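Search this site Go

About Cowie Children's Library

We lend books to readers aged four to twelve. The library opened in two rooms on Prarberg Road with 206 books, most of them given by families nearby. We now have 2,130, and 231 of those are first books in a series.

Fatima Tijani chooses the new stock each May. Obinna Ogbonna runs the after-school reading group, which meets at 4 pm.
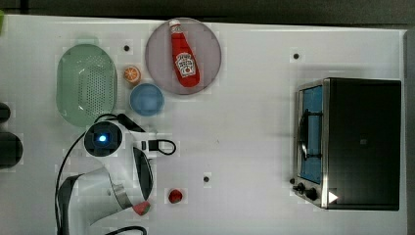 Joining is free and you can borrow six books at a time.

Comments (2)

Osaze: Do you have any more of the Evis books?

Kobina Adjei: My daughter loved the reading group.

Contact us | © Cowie Children's Library | Back to top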